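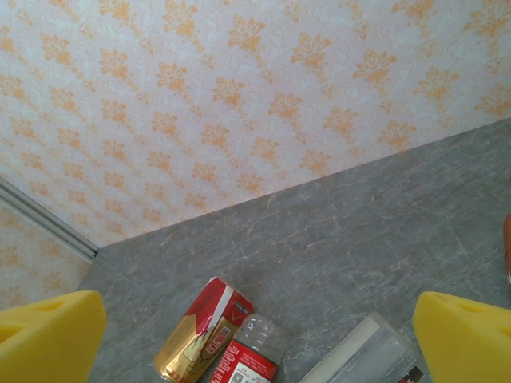
The fault showed itself on pick 3,317, and what a lovely, maddening fault it was! Ren, the sorting arm at Ranness, had been clearing drinks cans and plastic bottles from a kitchen worktop for days. Then it closed its foam fingers on a can, felt a clear bottle come along too, and simply kept squeezing.

"It thought it had one fat object," says Wanting Tang, who wrote the grip software. The stop limit was there all right, but a February update had left it switched off whenever two things touched.

Béla Boros went back through the logs and found 146 double grips, 2 of them hard enough to trip the motor. He now has the arm nudge things apart before it lifts anything (wonderful to watch, if you have the patience), and the limit stays on throughout. Clear plastic still fools it on bright mornings. They're working on that next.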